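Speaker notes: Ketill Thorlacius, Gonard Brewery
Session: Cellar hygiene for small breweries

Slide 1. Welcome delegates and thank Ostine for the use of the hall.

Slide 2. Gonard filled 2,021 casks last year. Of these, 50 were returned, most with sour or flat beer. Pause for questions.

Slide 3. Line cleaning. State that lines are to be cleaned weekly and the date entered in the cellar log.

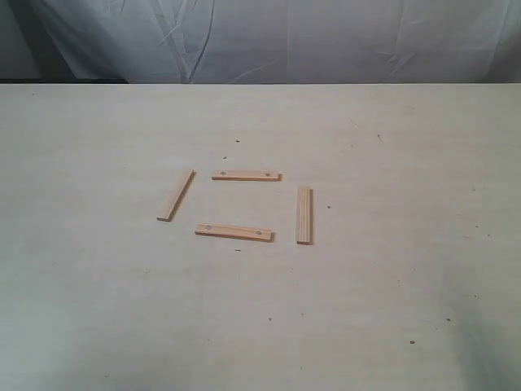
Slide 4. Cask washing. The revised procedure took effect in October. Refer members to the printed sheet for rinse times.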